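Brameck parking structure to close in stages for floor recoating

3 min read

Sep 18, 2024

Work to replace the floor coating in the Brameck parking structure will begin next week on the lower level and continue into November, the structure's operator, Tarkell, said in a notice to permit holders. Parking will stay available throughout, but about 300 spaces will be out of use at any one time.

The existing coating dates from the last major repair of the building. An inspection this spring found that it had separated from the concrete at several points near the drains and along the two ramps, where turning tires put the most load on the surface. Water carrying road salt had reached the slab in those places. The inspection report did not find corrosion in the reinforcing steel at a depth that would call for structural repair, but it recommended that the coating be replaced before another winter.

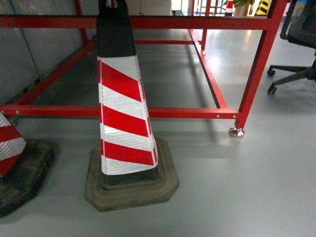
The contractor, Plallari, will close the structure one level at a time. Each closure has the same sequence. The old coating is ground off, cracks are routed and filled, and the bare concrete is tested for moisture. A primer goes down once the readings are within the limit set by the coating supplier, followed by a flexible membrane and a harder wearing layer with fine aggregate for grip. Striping is applied last.

Moisture is the main risk to the schedule. The membrane can't be applied over concrete that is still giving off water vapor, and the lower level has limited air movement. Tarkell has allowed 3 extra days on that level for drying. If the readings are still too high at the end of that period, Plallari will move its crew up one level and return later.

Grinding will be limited to the hours between 8 a.m. and 5 p.m. The machines are fitted with vacuum collection, and the stairwell doors on the level being worked on will be kept shut. Some odor is expected while the primer cures, mostly on the side facing the loading dock. The exhaust fans will run overnight on those dates.

Agarwal, the engineering firm that carried out the inspection, will check the work at two points on each level: after surface preparation and after the membrane has cured. The second check includes pull tests, in which a small metal disk is glued to the coating and drawn off with a gauge that records the force needed to break the bond. The specification sets a minimum value for each test, and any area that falls short must be stripped and coated again at the contractor's expense.
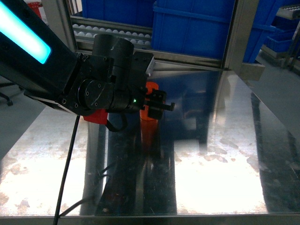
The structure has 1,000 spaces, of which 58 are reserved for drivers with disability placards. The reserved spaces on a closed level will be moved to the nearest open level with elevator access, and the temporary locations will be marked on the signs at both entrances. Bicycle racks on the lower level will be unavailable during the first stage. Bicycles left there after the closure begins will be tagged and taken to the storage cage beside the pay office, where owners can collect them with proof of identity.

Monthly permits remain valid on all open levels, and rates will not change. Daily visitors may be turned away on weekday mornings when the open levels are full. The surface lot on the north side will take overflow traffic at the same hourly rate, though it has a height bar and can't accept tall vans.

The bid documents also cover replacement of the drain grates and the expansion joint seals between the ramps and the parking decks. The seals will be installed after the coating on both adjoining surfaces has cured, so short ramp closures should be expected toward the end of the project. Tarkell said those would be done at night and posted at least two days ahead.

Electric vehicle chargers on the second level will be switched off while that level is closed. No temporary chargers are planned.

Recent items

Overnight lane closures set for north approach road
Elevator inspection results posted for public buildings
Storm drain cleaning moves to east side
Winter permit renewals open in November
Loading dock hours to change during utility work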